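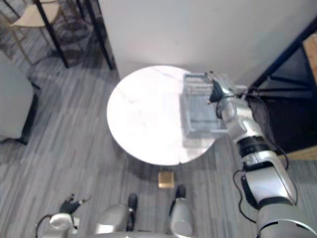
Bornanport Supper Trail: progress report to the Triro Fund
1 July 2019
Prepared by Ermanno Pellegrini, trail coordinator

Dear all at Triro,

We are halfway to the October trail and I have a lot to tell you, nearly all of it good. When we wrote the application last winter, I was fairly sure we could talk a handful of kitchens into cooking one fixed-price supper each on the same nights. I did not expect chefs to start calling me! The idea is still the one you funded: diners buy one ticket, walk between kitchens in the old harbor streets, and eat a course in each. What has changed is how much the kitchens want to make of it.

Kitchens and menus

The trail now has four courses, as planned, and every course has a kitchen behind it. Bisht will do the first, a small bowl of spiced lentils with flatbread that comes off the griddle while you stand there. I have eaten it on two visits, strictly for planning purposes, and would happily go back for a third. Godness, the bakery on the corner by the ferry steps, is doing dessert. They have gone back and forth between a plum tart and a baked custard, and at the last meeting the plum tart was ahead. The fish course and the main are with kitchens that have asked us to hold their names until their fall menus are printed, and we have agreed to that.

Gaurav Garg has taken charge of the menus and has been wonderful at it. He sat down with each chef separately and went through portions, prices and how long a plate takes to leave the pass. That last one matters more than I understood in the spring. A diner who waits too long for the fish shows up late for the main, and then the whole walking group behind them stacks up on the sidewalk. Gaurav's answer was to ask each kitchen for a dish that can be finished in the last few minutes and mostly prepared before the doors open. Two of the chefs grumbled. Then they cooked trial plates and were rather pleased with themselves.

Everyone has also agreed to a meatless version of their course, priced the same. Bisht needed to change nothing at all. The main course kitchen is working on a squash dish, and the early tasting notes are full of exclamation marks (not all of them mine). 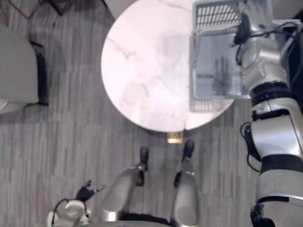 How many diners can the trail take?
We are planning for 300 across the full run of evenings, with 70 the most we will seat on any one night.

Those numbers come from the smallest dining room on the route, so they are firm. I know the application talked about growing the trail quickly, and I would still love to see that, but I want this first fall to feel relaxed. People should be able to linger over the bread.

Tickets

Ticket sales open at the end of the summer. We have chosen timed starts, with small groups setting off one after another from the ferry steps. The ticket is a folded card with a map on one side and a space for each kitchen to stamp on the other. We tried a phone version and dropped it after the test walk, when half the group spent the evening looking at their screens in the drizzle. Card it is, and the cards look lovely.

A share of tickets will be sold at the reduced price your grant pays for. The library and the neighborhood center have both agreed to handle those, and they will be identical to the full-price cards so no one at a kitchen door can tell them apart. Gaurav was very keen on that point, and he was right.

The test walk

We did one full rehearsal in late spring with friends, family and kitchen staff on their night off. Walking time was shorter than we thought, and eating time was longer. The route past the chandlery is pretty but badly lit, so we have moved it one street inland. The stretch between the main course and dessert is uphill, and I have decided to call this a benefit.

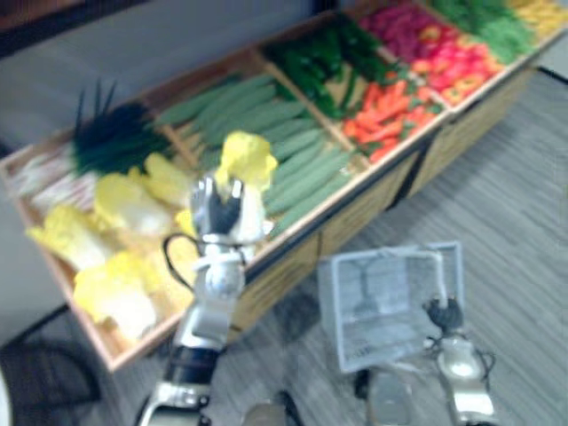 The other thing we learned is that people want to talk to the cooks. At Bisht the whole group crowded around the hatch asking about the flatbread, and service slowed down because the cooks were enjoying the conversation too. We do not want to lose that. The plan now is for one person from each kitchen to stand out front, introduce the dish and take questions while the plates are going out. It adds a wage to each evening, which I have covered from the printing line, where the quote came in under budget.

Money

Spending is on track. The first payment went to menu development, the trial plates and the test walk, and the receipts are attached to the copy of this report sent by mail. I expect to draw the second payment once the ticket cards have been approved for printing. The only line that worries me a little is insurance for the walking route, where we are still waiting for a second quote. If it comes back high, I will write to you before signing anything.
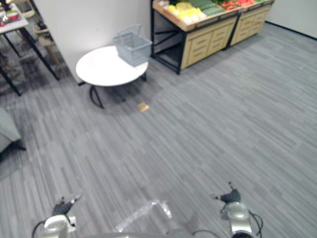

We have also had an offer from the ferry company to run a later boat on trail nights, which would open things up to people from across the bay. Nothing is in writing yet. I have asked for a decision by the time tickets go on sale, and the timed starts will work with or without it.

Still to do before the next report

Confirm the fish and main course names and release the full menu.
Get the route insurance settled.
Agree on the wording for allergens with all the kitchens. Gaurav has a draft.
Train the people who will be out front, ideally over a meal.
Decide between tart and custard!

You asked in your last letter whether someone from Triro could come along on one of the evenings. Please do. Let me know which course you would like to hear the most about and I will put you in a group with a patient guide. There is also a second tasting at Godness later in the summer, and Gaurav is keeping a seat for you if you would like to weigh in on the plums.

With thanks,
Ermanno Pellegrini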